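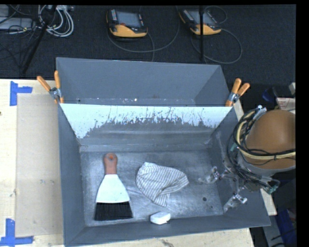

The hippocampus is one of the first brain areas a student learns to connect with memory. Damage to it makes it hard to form new memories of events and places, while older memories and practiced skills are often spared. For our project we looked at one part of this – how people use landmarks to remember where something was. A landmark does not have to be a building or a tree. Inside an open gray metal bin, the almost straight top edge of the back panel or a bright band along the rear wall can serve the same purpose, and even scratches on the floor give the eye something to hold on to.

Method

We ran the test at Fleltstead in March. Each of the 70 participants studied a plain board with one target dot, waited, and then marked the position from memory on a blank copy. Half of them had a printed line beside the target and half did not. Each person did 3 practice trials, which we left out. After removing sheets with no mark or more than one mark, we had 319 usable trials, 237 of them from the first session. Kazue Ichikawa scored the sheets with a ruler, without knowing which group they came from.

Results

Errors were smaller in the group with the line. The difference was clear for targets close to the line and mostly gone for targets in the far corners. Waiting longer made both groups worse.

Limits

We did not record brain activity, so our results say nothing direct about the hippocampus. A short wait may also rely more on working memory, which involves the prefrontal and parietal cortex. The second session was held in a noisier room, and we did not correct for that.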